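Tips for Recording Snack Packs and Other Floppy Packaging

Filed under: Workshop / Demonstration recording

These notes are for anyone collecting handheld gripper demonstrations at a bench. They come out of the packing task we recorded at Ekness in March, where the job was to pick up food packets and put them in a small box. Most of it applies to any soft packaging.

Buy real groceries. Printed mock-ups filled with rice don't sag or crackle like the real thing, and a policy trained on them will squeeze too hard. Get 2 of everything, as seams do split.

Practice the handover before you record any.
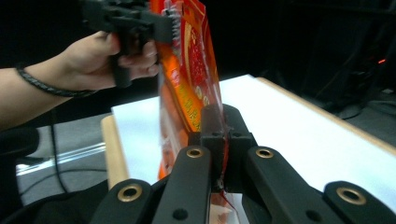

Handovers between two grippers go wrong more often than single picks, so give them their own block of time. Decide which hand lets go first and stick with it for the whole block. Take hold at different heights: with one gripper on the top of a tall orange bag, the second can close on the middle and leave the tail hanging free. Wait until both sides have a grip, hold still for a beat, then open the first. If you rush the release, the recording won't show clearly when the load changed hands.

Cover the table with plain paper if the surface shines. Tape it underneath, not on top, or the tape edge ends up in every episode. Change the paper when it creases.

Foil is the hardest material to record. It throws highlights that move as the bag turns, and narrow bags swing. Lift slowly for the first few inches and let the swing die down before you travel.
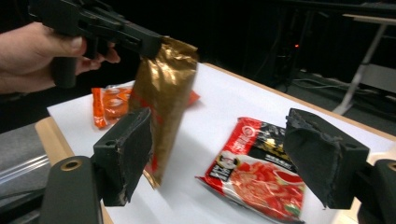
Turn the overhead light down a step if the foil is washing out, and leave the exposure locked once you've set it. Auto exposure will hunt every time a shiny bag comes close to the lens.

Check the finger pads at the start of each session. Worn pads still hold a flat packet but they slip on thin film. We log pad changes on the Olwood sheet next to the episode numbers – it takes a minute and has explained a few odd batches.

Move things between episodes. Turn the packets, swap their places, slide the box over. After 5 episodes in the same layout, shuffle everything. Leave some packets in view that never get picked.

For small sachets, pinch close to the top edge and come down over the box from above. 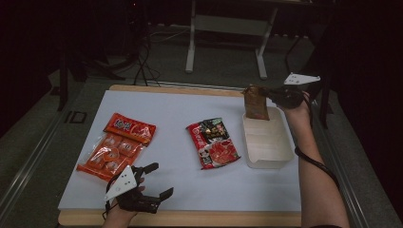 Keep your other hand in view but out of the way. If it drifts around while it waits, the model will learn to drift too. Pick a resting spot and go back to it.

Route cables along the outside of the forearm and leave slack at the elbow. Bend and straighten both arms fully before you start.

Keep the misses. A dropped packet followed by a clean second try is worth having, so tag it "recovered" and carry on. Throw out only the episodes where tracking was lost.

Stop after 4 blocks and let someone else take over. Tired hands make short, jerky reaches. Our full set was 2,000 episodes, and the late afternoon ones needed the most trimming.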